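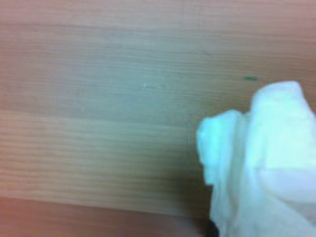 Does the pretraining result hold when the room changes? Unclear so far, and Golob asked that the summary stop saying it does.

Present: Golob, Vidmar, Mangubat, Berisha. Apologies: Dumitrescu.

1. Rultadine run. Vidmar reported on 260 test episodes, all tidying tasks. Berisha asked how many started from layouts already in the training set. Vidmar will check. Golob won't sign off on the claim until she has. 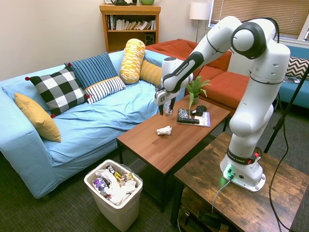 2. Scoring. Mangubat objected to the single pass/fail mark per episode. A policy can pick up well and place badly, and the score hides it. Golob said a clear plastic bottle in the fingers and a crumpled tissue on the coffee table are different grasping problems and shouldn't share an average. Agreed: separate grasp and place scores, by item. Berisha doubts 500 more episodes will settle anything without a new room.

Next meeting Saturday, 10 a.m.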